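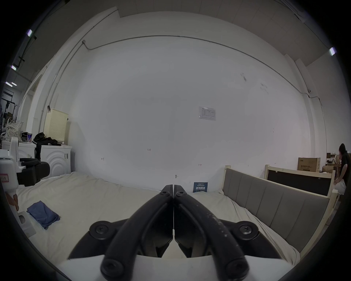
Bed with gray headboard, folded blue cloth at left, washing machines along the wall.

Home Diary Rooms Linen Archive Contact

Residence Diary, 1/15/23

The morning was given to the bed linen. The household holds to the schedule adopted in October, under which every bed is stripped, aired and made again before any other work begins. The pale sheet on the first bed was found badly wrinkled and is to be pressed before the end of the week. The Dulby set remains in the closet and will not be issued until the missing pillowcase has been located.

The supply account was reviewed at noon. A sum of 193 was entered for detergent and mending thread, leaving 80 in hand. The Sjöberg invoice has not been received, and a second request was sent.

It was further decided that black clothing shall be washed separately from all bedding. The blue cloth is to be kept with the bed and folded in quarters - the earlier practice of rolling it left creases that did not come out.
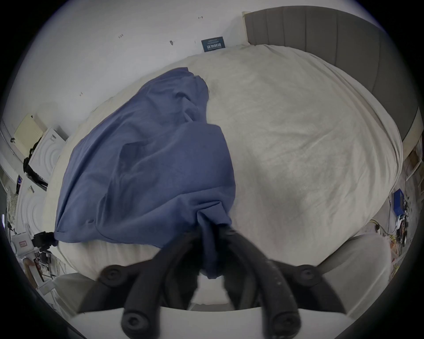 The question of winter covers was then taken up. The Ivonari blanket is warm but too narrow, and it slides toward the wall during the night. A replacement was considered at 56 and deferred. The present duvet is sufficient for the season, although its corners require attention each morning.

Lights were out early. The remaining laundry is held over until tomorrow, together with the letter to Emov regarding the shelf brackets.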